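Speaker notes: Bread in Dresstead, the long version cut short

Open with the smell! Ask who grew up near a bakery, wait for hands, then go straight to Hollis Street and the 222 loaves a night.

Slide 2. The rye starter. Refilwe Visser still feeds it at 4 a.m. and let me taste it (sour, a bit like green apple, I loved it). Pass the jar around, lid ON.

Slide 3. Flour prices. Keep it quick, but do say 86 cents a pound out loud, people gasp.

Slide 4. The long proof. Slow down here, this is my favorite part. Cold dough, overnight, big open crumb, and the crust just sings when it cools.

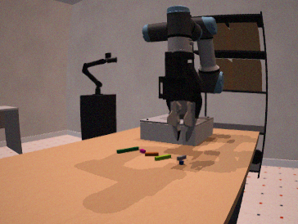
Slide 5. Gerrit Oosthuizen's recipe cards, all in pencil. Read the one for raisin buns, with his note "more butter than this."

Thank Lizelle for the scans. Questions, then bread at the back, salted butter on the left.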